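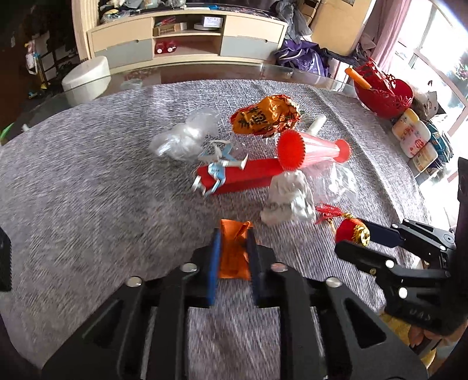 Party leftovers on a glass table: wrappers, clear plastic bags, small toys and red ornaments all mixed together.

How to Clear a Table After a Party
By Elis Voyle
Updated 06/12/2025

A table that has held snacks, favors and decorations for an evening usually ends up with trash and keepsakes in one layer. The quick way to deal with it is to sweep everything into one bag. The trouble comes the next day, when someone wants the little ornament that was under a candy wrapper. The method below takes a bit longer and loses less.

What you need
A trash bag
A second bag for recycling, if your area takes clean plastic film or paper
Two shallow boxes or trays
A damp cloth and a dry one
Small zip bags for loose parts

Step 1: Take the wrappers first
Start with anything that is clearly trash. Snack and candy wrappers go straight into the trash bag. Foil-lined wrappers are not recyclable in most towns, so don't spend time sorting them. Pinch them by a corner and lift them straight up. If you drag them, crumbs end up in the weave of the tablecloth.

Step 2: Check the bags and paper
Open each clear plastic bag and look inside before you throw it out. Clear bags hide clear things, such as spare hooks and tiny screws. Do the same with crumpled paper. Flatten it once with your hand. If it is an instruction sheet or a receipt, put it in one of the boxes.

Step 3: Move the food
Lidded food containers should leave the table early so they don't get knocked over. Carry a stack with one hand underneath. Read the labels for storage directions. Anything perishable that has been sitting out for more than two hours should be thrown away. Dry snacks can go back in the cupboard if they are still closed.

Step 4: Box the ornaments
Tassels tangle quickly. Comb the strands straight with your fingers, wrap a strip of tissue around them and lay the ornament flat in the box. For a clip with a hanging cord, wind the cord loosely around your fingers, slip it off and tuck it beside the clip. Don't use rubber bands for storage. They dry out and stick to the cord.

Openwork baskets should be emptied before they are put away. Crumbs catch in the pattern, and a dry paintbrush gets them out.

Step 5: Gather the toys
Put all the toys in the other box. Small figures and blocks roll off a round table easily, so work from the edge toward the middle. Loose pieces go in a zip bag in the same box. I keep ours in a Tillska tray, 14 inches long, that slides under the sofa.

Step 6: Cloth and glass
Once the top is clear, fold the cloth in toward the center from all sides so the crumbs stay inside. Shake it outdoors and wash it according to the tag. Wipe the glass with the damp cloth, then dry it right away to prevent streaks. Go around the rim last, where fingerprints collect.

Step 7: The cabinet
Clothes and bags tend to land on the TV cabinet while guests are over. Hang up the clothes, empty the bags and return them to their hooks. Leave the shelves for another day if you are tired.

Write the occasion on the lid of the ornament box before you store it.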